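The paperback edition of *The Salt Road to Soddale* is now available from Rautiainen, following a delay announced last July. The volume runs to 732 pages and includes six maps missing from the hardcover. 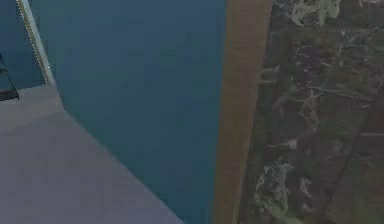
*Gray slab and blue-teal ground, computer rendering.*

Readers of this blog are advised that the index has been reset and the notes moved to the back. The first printing is limited to 1000 copies. Orders may be placed through Trumo, which lists the title under regional history.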